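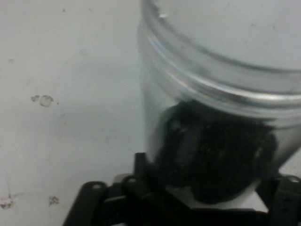

Packing robots at our shop: what will change for the crew?
Posted August 22, 2021

I work on the jar line at a small packing shop, Festadska. Management just told us we're getting two robot arms to pick up clear plastic containers and put them in trays. Five of us do that by hand right now. The boss says no layoffs and I believe her, but I'd love to hear from people who have lived through it. What do your days look like now? Does the robot set the pace for everybody? I'm kind of excited, to be fair. My wrists are shot!
jarhead_pam

Aoi Kudo
Oh, I get to talk about my favorite thing at work! We've had arms on our line at Pukden for 21 months and I wouldn't go back. I used to grab and turn jars all shift, and now I run the cell. That means I teach it new containers, check the grip, clear jams and keep the table clean (you'll wipe that white top a lot, every little brown spot shows up on it).

Clear plastic was the hard part for us. The camera kept losing the edge of the wall, and the ridges around the neck threw shiny lines that fooled it. What helped was soft, even light and gripping low near the base, with the fingers on both sides. Squeeze too hard and the wall bows in, so start gentle. Our best shift so far was 1,265 jars, and we all stood there clapping like goofs.

About pace: yes, at first it felt like the arm was waiting on us, and people skipped breaks. We asked for a buffer shelf between the arm and the taping station and that fixed most of it. Ask for yours before the install, while the floor plan is still on paper. Also ask who gets trained. Over here it was going to be only the maintenance guys, and a few of us spoke up. Now everybody on the line can stop it, restart it and change a grip setting, and the job is so much more fun for it. Rotate, though. Watching a screen for a whole shift is tiring in its own way.

beltline_rick
we have the Ishida cell. its fine. louder than you think, bring plugs

tessa_m
Agree with Aoi on training. Get the pay part in writing too. At Pritano we took on the setup work right away but the new job title took more than 5 months to come through. Love the robot, though, and my shoulders do too.

jarhead_pam
Thank you all!! Printing this for the break room. Going to ask about the buffer shelf tomorrow.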